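6 June 2019 — attribution log, cont.

Second site this week running our stuff without asking. Pinheiro (the "lifestyle aggregator", their word) has lifted the regatta piece whole, including my typo in paragraph four. I've been meaning to fix that typo since December. Now it has two homes.

What I did this morning:

- saved both pages, theirs and ours, with headers
- ran the pair through the overlap script: 100 per cent match on body text, byline gone
- checked the lead photo. Cropped along the bottom, right where our credit sits. Quite a neat crop, I'll give them that
- emailed their contact address, which bounced, then the other contact address, which sent me a newsletter

The script itself is still too eager. Fed it the last 2000 items from the crawl and it flagged 57 as copies. Aiman Purba went through the flags by hand and reckons most are wire copy that everyone ran legitimately, us included. So technically we've accused ourselves. Need to strip agency text before comparing, and probably anything under a couple of paragraphs, or every weather summary in the country will look like theft.

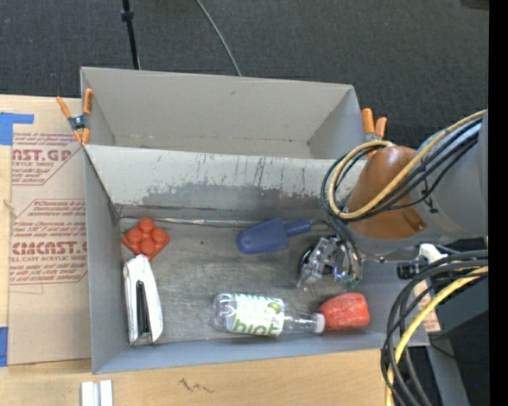 Photo matching is in worse shape. The hash copes with resizing and recompression but falls over as soon as somebody flips the picture or trims a side. Veltine did both to the netball shot, and put their own watermark on it, in a colour I'd call optimistic. Score came back as "unrelated". Aiman suggests hashing overlapping tiles and counting hits. Slower, but we aren't exactly in a rush, judging by how long people take to answer a takedown.

On takedowns: Prallell replied! They say the article was "sourced from social media", as though that were an author. They've offered a link back. I asked for a licence fee and got a thumbs up, meaning unclear. Filed under pending.

Still to do:

1. Tile hashing, try 4 per side first
2. Wire copy filter
3. Template letter — take out the sarcasm, or at least the second helping
4. Ask Zundamden whether they want their own content checked too, as they've had the same trouble with Pinheiro
5. Fix typo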